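Monday, April 14, 2025

The move to Hindton, three months on

I said in January that I would write something once the boxes were gone. The boxes are not gone, but there are only a few left and they are all in the hall closet, so I'm calling it close enough.

The apartment is on the second floor of a brick building on Kwon Street. I pay more than I did in Plodport and get less space for it. What I get in return is a 15 minute walk to work, where I used to drive 13 miles each way and sit at the same two lights every morning. I sold the car in the second week. I thought I would miss it and so far I have missed it once, when I bought a bookcase.

The bookcase is a Flulteo, secondhand, and the listing did not mention that it came in one piece. Yoon-hee Son from work helped me get it up the stairs. We had to take it back down and turn it around at the landing, then do the whole thing again. There is a mark on the stairwell wall at shoulder height that I have touched up with the wrong white.

Unpacking went slower than I planned. In Plodport I had an attic, and an attic lets you keep things without deciding about them. I had 567 books when I started sorting, which I know only from the list I made for the movers. I've given away two boxes of them, mostly travel guides to places whose hotels have probably closed. The cookbooks all stayed, even the ones I don't cook from. My mother wrote in the margins of those.

The bathroom needed the most work. The sink dripped, the fan made a noise like a coffee grinder, and the door would not latch unless you lifted it by the handle. Edileuza Frota, who owns the building, had the fan replaced within a week and told me to go ahead and fix the rest and take it off the rent. I moved the strike plate down and that took care of the door. The sink took three trips to the hardware store, two of them for the same washer.
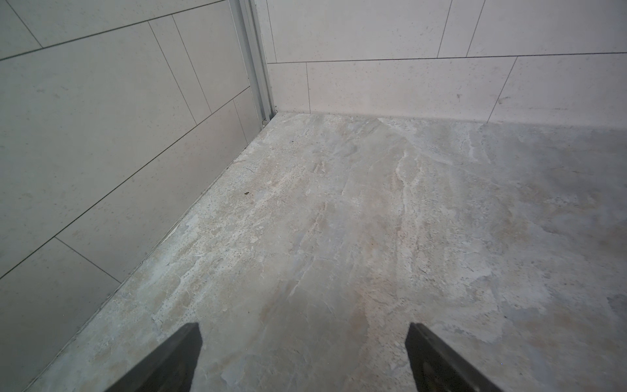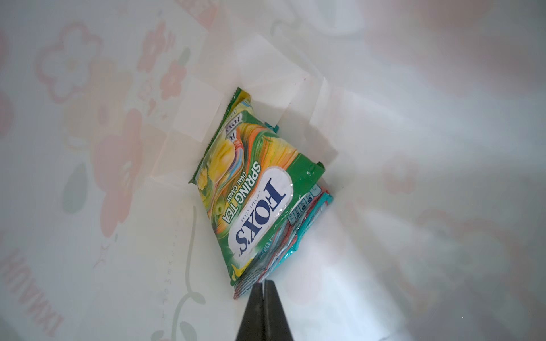
Floor tile, and the candy in the flowered bag.

The neighborhood is quieter than I expected. There is a school one street over, so it gets loud at three and then stops. The grocery store is small and closes at eight, and I have learned to make a list on Sunday and stick to it. The bread is good. The produce is not, and I've started taking the bus to the market across the river on Saturdays. I can carry two full bags home, or one bag and a melon.

I have been asked whether I'm lonely. Some evenings, yes. I knew everybody on my old street and here I know the people on my landing and the man who runs the laundromat. Yoon-hee invited me to a card game that meets every other Thursday, and I've gone twice. They play a version of rummy I had never seen, with a rule about discarding that two of the players still argue about. I lost both times.

What's left to do: curtains for the bedroom, a better lamp for the desk, and the closet in the hall. I also need to find a dentist - my old one is now an hour and a half away by bus. If you know one in Hindton who takes new patients, leave a comment or send me an email. The address is the same as before.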